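Bench Technician, Server Refurbishment – Larnthorpe

Posted Apr 30, 2018
Employer: Torolora
Location: Larnthorpe workshop, on site
Type: Full time, permanent
Openings: 2
Job reference: 561

Torolora buys used servers from offices, colleges and small hosting companies, repairs and tests them, and sells them again with a warranty. We also sell tested parts to people who keep older machines running. We are hiring two bench technicians for our workshop in Larnthorpe, one to start as soon as possible and one to start when our second test room opens.

This is hands-on work. You will be standing or sitting at a bench for most of the day. There is very little desk time apart from filling in the job record for each machine, and there is no phone work. Sales and customer support are handled by our office in Nutesari.

What you will do

Take in machines from the receiving area, match them to the paperwork and record the serial numbers.

Open each chassis, clean it out, and check the board, sockets, slots, fans and cabling for damage.

Remove and fit processors, heatsinks, memory, drives, network cards and power supplies.

Update firmware, clear old settings and run the standard test sequence. The full sequence runs overnight, so you will be reading results in the morning and deciding what goes to packing and what goes back on the bench.

Remove drives and pass them to the data erasure room with the correct label. You will not do the erasure yourself unless you have been signed off for it.

Grade finished machines and write up any marks or faults in plain language, so that a buyer who has never seen the machine knows what they are getting.

Keep your bench, tools and parts bins in order. Benches are shared between shifts.

What we are looking for

You need experience taking computers apart and putting them back together. It does not have to be paid experience. People on the current team came from phone repair, school IT, car audio and a bakery, so do not be put off if your background is not an exact match.

You should have steady hands and reasonable close-up eyesight (with glasses is fine). You should be able to follow a written procedure, and to say so when you think the procedure is wrong.

You should be able to lift a server onto a bench with a second person or with the lift table. Please tell us if this is a problem. Some of the parts testing work involves no lifting and we can talk about splitting the job differently.

Useful but not required: experience with RAID controllers, remote management cards, basic Linux commands, or soldering. We do very little soldering here and we would rather teach it our own way.

The bench test

Everyone we interview does a short practical test. Most of it is ordinary inspection and assembly, and you can take your time. We give you a machine, a tray of parts and a job sheet, and we ask you to talk us through what you would check first. 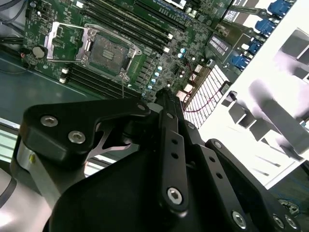 Processor sockets are where we lose the most money, so expect questions about them. A bent contact or a trace of thermal paste in the wrong place can turn a good board into scrap, and it often does not show up until the machine is under load. With the load plate up and the socket open, as on this green board, we want you to look before you touch anything. We will also ask about the memory slots and their latches, and when you would replace a coin cell. If you do not know an answer, say so and tell us how you would find out.

We supply wrist straps, tools and a magnifier for the test. You are welcome to bring your own screwdrivers.

Hours, pay and benefits

There are two shifts, early and late. You will be hired for one of them and we do not rotate people without asking. Overtime is offered in December, when many customers retire equipment before the end of the year, and it is voluntary.

Pay depends on experience and is reviewed after three months. The range for your shift will be sent to you before the interview, so you can decide whether it is worth your time to come in.

We pay for safety shoes and for one outside training course a year. After the trial period you get a $200 yearly tool allowance. Staff can buy refurbished equipment at cost. There is free parking behind the building, and the Bălan bus stops at the end of the road – the last one leaves after the late shift ends.

How to apply

Send a resume and a short note through the form on the jobs page, quoting reference 561. In the note, tell us about one machine you repaired or tried to repair, what was wrong with it and what you did. A few sentences are enough. It can be a repair that failed. We do not need a cover letter or photos of your work.

Say which shift you want, or that you have no preference. If you need any changes to the bench, the lighting or the format of the interview, put that in the note too and we will set it up before you arrive.

We read applications as they come in and will take the listing down when both positions are filled. Everyone who applies gets a reply. No agencies, please.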